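Meltstead Shop Room: where we are with the shelves, the stock and your money
Progress report to the Gelbridge Fund, 26th August

Hello again from Meltstead! You asked for something shorter than the February report and with fewer tables in it, so I've left the tables out altogether and just written down how it's going. The receipts are coming separately. If anything in here doesn't match them, believe the receipts.

Quick reminder for whoever is new on your side: the grant pays for a practice shop in the back half of our building, where adults who want a first job in a store can learn to stock, face up, check dates and find things for a customer without a real customer sighing behind them. We don't sell anything. People do eat the stock eventually, but I'll get to that.

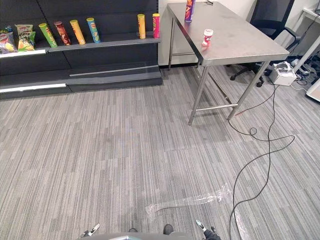

Lorna Pettis
Shop Room, Meltstead

The big news is that we have proper shelving at last. Last time I wrote we were still using bookcases, and it was very hard to teach anybody about shop shelves on a bookcase. The dark gray unit came secondhand through Boltlow, who clear out stores when they close, and it's the real thing, with the back panel and a light strip along the front at the bottom. It went up against the white wall and I love how it looks there. The whole room looks like it means business now.

It cost 445 dollars delivered, which is under what we'd set aside for it. I'd like to talk to you about moving the difference over to stock, and there's a bit on that further down.

The stainless steel table was already ours. We use it as the place where things wait before they go on a shelf, or where they end up when someone can't decide where they belong. It marks if you so much as look at it, so wiping it down is now part of closing up. I've been told that real stores have the same trouble with their steel counters, and the group rather enjoyed hearing that.

What the sessions look like now

We've run 14 sessions since February. Each one starts with the shelf in whatever state the last group left it, and the first job is to look at it and say what's wrong before touching anything. I can't tell you how much difference this has made. In the spring, people would go straight in with both hands and start moving cans, and ten minutes later the shelf was different but no better. Now they stand back first. Somebody will say there's a big gap, somebody else will say the chips have drifted down to one end, and then they argue a bit (politely, mostly) over whether to spread things out or pull them all together and leave the space for something new.

The tall snack cans have turned into our best teaching stock and I wish I'd bought more of them at the start. They come in such bright colors that you can spot one in the wrong place from across the room. They stand up straight, they have a clear front with a face on it, and turning every face forward is a job that anyone can do well on their first day. Bags of chips are harder. They slump, they slide, and a bag that looked fine when you put it down will be leaning on its neighbor by the time you've stepped back. So we start people on cans and move them on to bags in the second session.
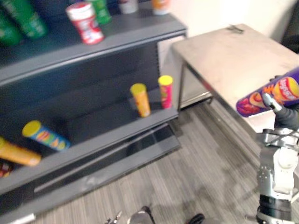

The other thing we've been working on is what to do when stock is lying down. A can on its side takes up more of the shelf, hides its own label and points at nothing useful, and it's amazing how quickly a person stops seeing it once it's been like that for a while. I've started asking the group to check the lower shelves first, before the one at eye level, because all of us (me included!) tidy the part we can see without bending. One lady in the afternoon group now does her pantry at home that way and reports back to me on it.

We also had a good long talk about mixing. Our shelves hold whatever we've been given or could afford, so drinks and snacks get put side by side in a way you'd never see in a supermarket. I used to apologize for that. Now I use it as an exercise — if you could only keep one kind of thing on this shelf, which would it be, and where would you send the rest? The answers are never the same twice.

Things that haven't gone so well

Price labels. I said in the last report that we'd have a full set of printed labels by summer and we don't. The label software that came from Kokkonen will only run on the old laptop, and the old laptop has good days and bad days. For now we're writing cards by hand, which is slow, but it has been quite nice for the people who want practice with their numbers. I'd like to keep the handwritten cards for beginners even once the printer is working.

Stock dates. We let 13 packs go past their date in the spring, which is exactly the thing we're supposed to be teaching people not to do. They've been thrown out and written down. Checking dates now happens at the start of every month, and whatever is getting close goes into the snack box for the groups to take home. There have been no complaints about that part of the arrangement.

Space is still tight. The desk and the office chair share the room with the shop, and when a full group is in, someone always ends up rolling the chair out of the way. We've tried the desk in two other spots and neither was better. It's staying where it is until somebody has a cleverer idea.

What I'd like to do next

We have 6 people ready to go on to a placement in a real store, and two shops in town have said yes in principle. I'm waiting on dates from both. As soon as I have them in writing I'll send them over.

With the money left from the shelving, I'd like to buy a second round of cans, more bags of chips, and some heavier things like bottles, so that people get used to lifting and placing weight on a low shelf. I'd also like a small step stool and a decent cart. Could you let me know whether that needs a form, or whether an email saying yes is enough? Last time it was a form, but the form has changed since and I don't want to fill in the wrong one again.

You're very welcome to come and see the room. Mornings are calmer, afternoons are more fun, and either way you'll be handed something to put on a shelf.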